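Home and Workroom Organization, evening course
Ronis Learning House, room 29
Handout 4: The two-basket desk

In the last class we sorted the contents of one drawer. Today we go on to the surface of the desk, where most people in the November group told me they lose the most time.

The idea of two baskets is simple. One basket is for things that come in, the other is for things that are finished and must leave the desk. You need nothing more than this to begin. Please do not buy a third basket before you have used two for at least one month.

Some points on choosing:

An open top is better than a lid. With a lid, people put the paper on the lid.
Rectangular baskets stand well against a wall. Round ones waste the corners.
A strong color, for example orange, is easy to find on a white desk.
Measure first. My own desk is deep enough for a basket of 45 cm, but many are not.

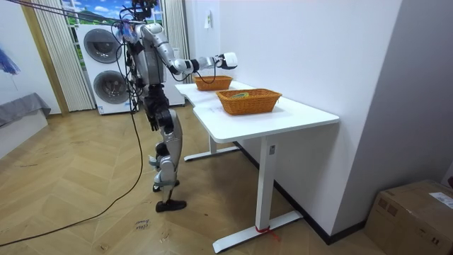
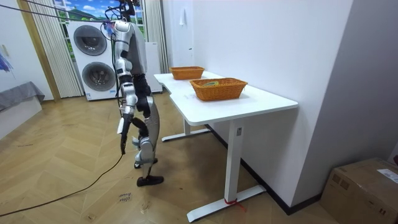

A white desk on T-shaped legs, herringbone floor.

Where to put them: the basket for incoming things goes near the side from which you enter the room, so you can drop a letter without sitting down. The other one goes at the far end. Between them you must keep a free place for the work itself - this is the part which students forget.

A word about woven baskets. They are light and pleasant to the hand, but small things such as pins fall through the weave. Put a sheet of thick paper at the bottom. The Pikovance catalog sells ready liners (order number 3346), but a cut piece of cardboard does the same work.

Empty the outgoing basket every Monday, also when it is only half full. If you wait until it is full, it becomes a storage place and the system stops.

Homework: draw your desk from above, mark the two baskets and the free place, and write down what lies in the free place now. Bring the drawing to the next class. We will continue with cables and lamps.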